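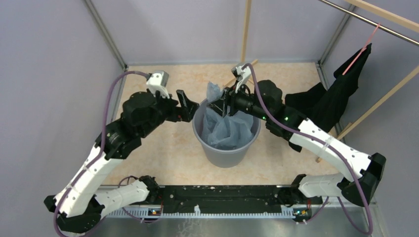
Lining a bucket with a bag: two-arm workspace, right gripper holding the bag.

Demonstrating a bag-lining task by remote control: when should the second arm take hold?

Posted by Dakier Training Office
Category: Teaching and demonstration

Our department is preparing a set of remote-controlled demonstrations in which two arms place a thin plastic bag inside a grey bucket and open it out against the sides. The written procedure requires 50 accepted demonstrations before any training of the model may begin.

Two of our operators work to different methods. One keeps a single gripper on the bag for most of the task and brings in the other arm only to spread the rim. The other takes hold with both grippers before the bag goes near the bucket. Each method is permitted under the procedure as it is currently worded. We should be grateful for advice on the following points: whether both methods may be kept in one set, and whether a demonstration in which the bag slips and is picked up again should be accepted or discarded.

2 replies

Zidovis Support Desk

It is recommended that one method be chosen and written down before any further demonstrations are recorded. Where a set is small, two different orders of work for the same task tend to produce a model that hesitates at the point where they part. In our own trials at Zidovis, the operators were asked to follow a short order of work:

Take the bag by its edge with one gripper and raise it clear of the bucket.
Bring the second gripper to the same edge, at a distance from the first.
Draw the grippers apart slowly until the film is spread between them.
Lower both together and release one side at a time. 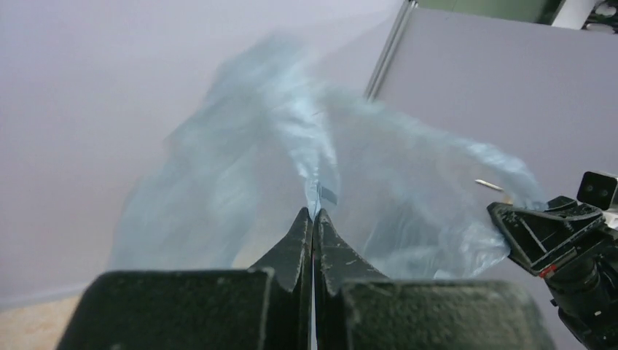 The third step is the one that new operators hurry. Thin film folds back on itself when the arms move quickly, and an operator working from the wrist view alone may not see which layer has been taken. The operator should pause with both grippers closed, check the overhead or side view, and only then continue. A pause of 2 seconds is sufficient and can be shortened later if the model copies it too faithfully.

With regard to slips, a demonstration should be kept where the operator recovers in a calm and direct manner. Recoveries are useful - the model will drop the bag as well, and it must have seen what to do next. Demonstrations in which the operator makes repeated attempts at the same grasp should be discarded. Of our first 50, we set aside 11 on those grounds.

Betoritz Workshop

We kept both methods and had no difficulty, although our bags were thicker and the bucket was wider. It may depend on the material. We used the Aliyu hand controllers, and the trigger had to be adjusted before the grippers would close gently enough. Please also check that the starting position of the bag is varied. Ours was not, and 6 sessions had to be repeated.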